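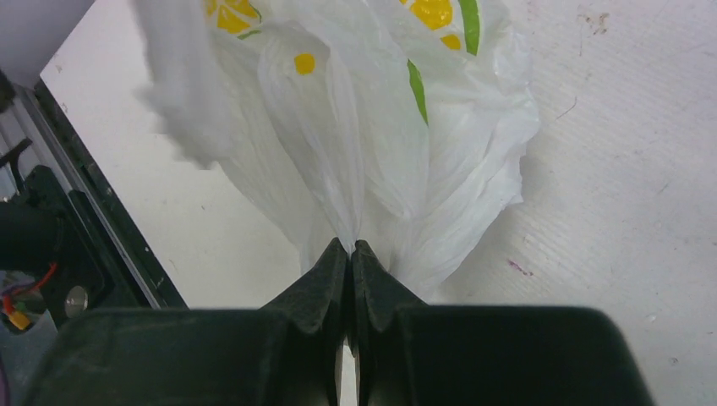
Fig. 2. White plastic bag, held at the gathered neck.

Section 3: Packing Your Sourdough Starter for the Freezer

Freezing a backup of your starter is one of the best things you can do for your baking! The Irndale crock keeps a starter happy on the counter for years, but crocks get dropped and people go on long vacations. A frozen portion lets you start over with the same culture you've grown to love.

Before you begin

Feed the starter and leave it until it's bubbly and close to its peak. You'll need the crock, a clean spoon, the small scale from the Irndale kit and a food-safe freezer bag.

1. Stir the starter down with the spoon until the big bubbles are gone.

2. Set the bag on the scale, fold the top outward like a cuff, and press the zero button.

3. Spoon in 30 grams. It looks like a tiny amount, but it's plenty to build a full crock from.

4. Unfold the cuff and wipe any starter off the inside.

5. Press the air out from the bottom up, then gather the neck and twist it until it feels firm.

6. Fold the twist over on itself and fasten it with a clip or tie.

7. Label the bag with the flour you used (rye and white look very much alike once frozen) and lay it flat in the freezer.

Note: Make two or three bags while you're at it. Gualtiero Dal Bello, who tested our recipes, keeps one of each flour and swaps them out every September.

CAUTION: Never put the crock itself in the freezer. The glaze can crack, and the lid seal will stiffen.

Waking it up

Thaw the bag overnight in the fridge, then scrape the starter into a clean crock and feed it equal weights of flour and water. Expect very little on the first day. Keep feeding daily, and you should see good bubbles again within 6 days. It's such a treat when that sour, fruity smell comes back!

CAUTION: Throw the starter out if you see pink or orange streaks or any fuzzy growth.

For feeding schedules, see Section 6.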